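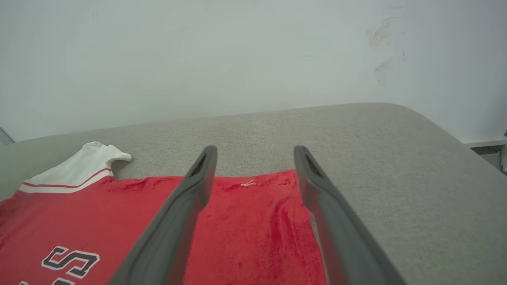
Team jersey in red and white, with navy lettering outlined in white.

Gramgate Short-Sleeve Team Jersey

The Gramgate jersey is supplied by Flostitz to schools, recreation departments and club teams that require a durable shirt for regular play. It follows the cut of a T-shirt and is worn either alone or over a base layer. The body is red, the shoulder and sleeve section is white, and the V-shaped neckline is finished in a white band edged with red. Lettering is applied across the front in dark navy with a white outline, so that a team name can be read from the far side of a gymnasium.

Fabric and construction

The jersey is made from Grututex, a midweight polyester knit produced for Flostitz. The fabric has a fine surface texture and is intended to move easily with the wearer. Seams at the shoulder are stitched twice. The striped trim is knitted as a separate band and sewn into place – it is not printed – and the stripes will keep their color for as long as the body fabric does.
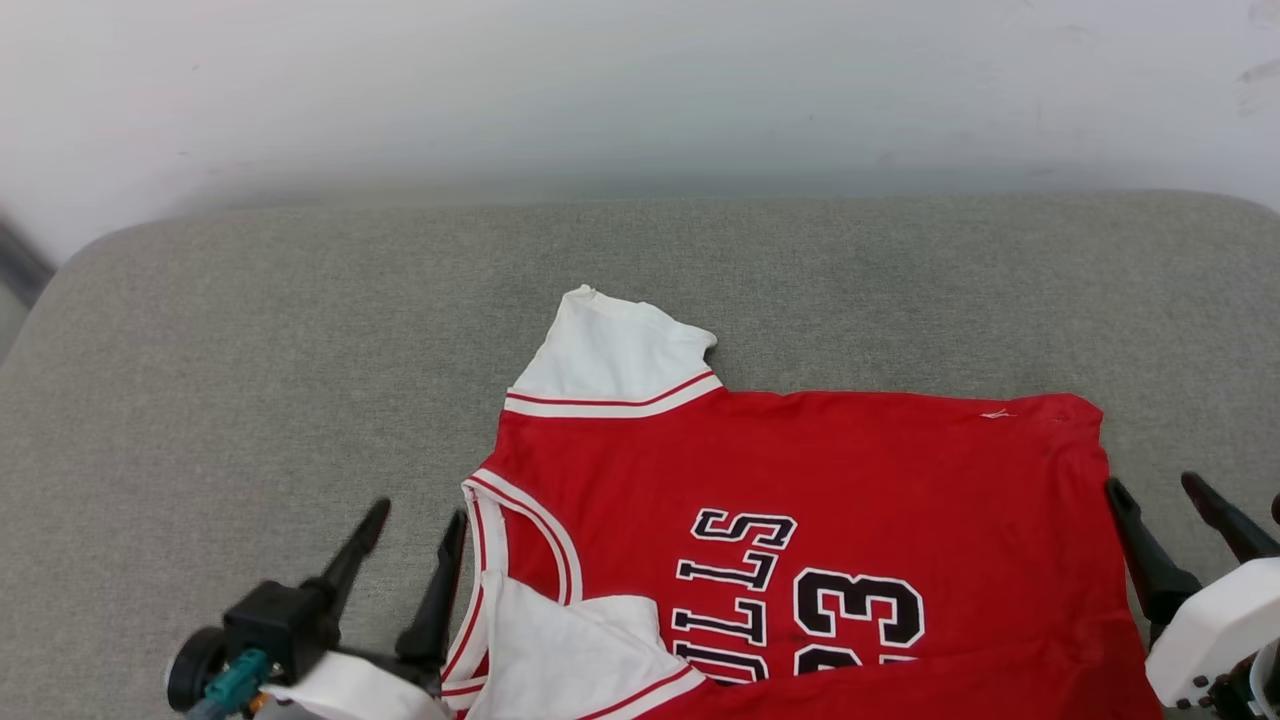

Customers who have ordered the earlier sleeveless model should note that the two garments are sized differently. The short-sleeved jersey is cut slightly longer in the body and wider across the shoulder. Existing size records should not be carried over without first checking them against the current chart, which is sent with every quotation. A sample garment may be borrowed for fitting before an order is placed.

Youth and adult sizes are available in the same colors and with the same trim. Lettering is reduced in proportion on the youth sizes. Numbers may be added to the back at the time of ordering but cannot be added later by Flostitz.

Care and storage
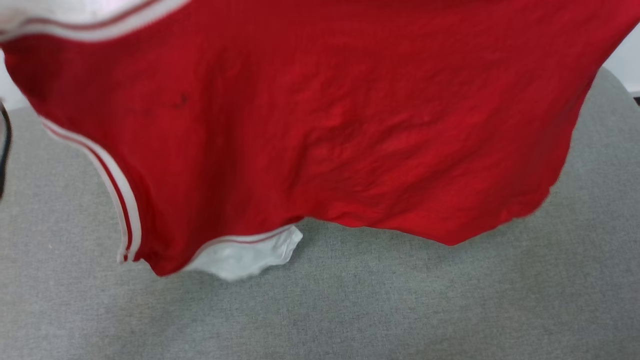
Reading time: 2 minutes

Jerseys should be turned inside out and washed in cool water at no more than 30 degrees Celsius. Red garments should be washed separately for the first several cycles, as some color may be released onto the white sections of other shirts. Bleach and fabric softener should not be used. The jersey may be tumble dried on a low setting, although line drying is preferred. An iron must not be placed directly on the lettering.

After washing, each jersey should be laid on a flat surface and smoothed by hand from the neckline toward the hem. The sleeves are then folded in, and the body is folded twice. 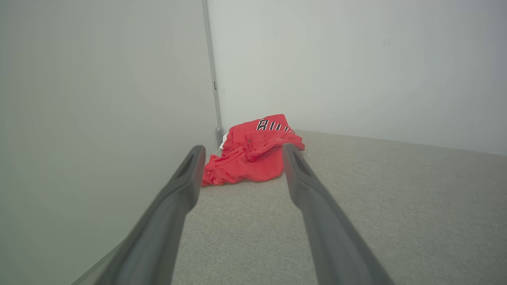
Teams that store their uniforms between seasons are advised to use a closed container in a dry room. Jerseys should be fully dry before they are put away. Where creases have set in the knit, a short period on a hanger is normally enough to release them, and steam may be applied from the inside of the garment if needed.

Ordering information

Item number: 766
Fabric: Grututex polyester knit
Colors: red body with white sleeves and striped trim
Lettering: dark navy with white outline
Minimum order with lettering: 30 garments

Orders above 700 garments are produced in a single run and require a signed proof of the lettering before work begins. Flostitz holds nearly 2000 unlettered jerseys at its Yu warehouse for replacement orders. Deliveries for the spring season are scheduled for April. Garments with lettering may be returned only where there is a fault in the material or an error in the printing – claims should include the order number and a short written account of the fault.

Page revised January 2026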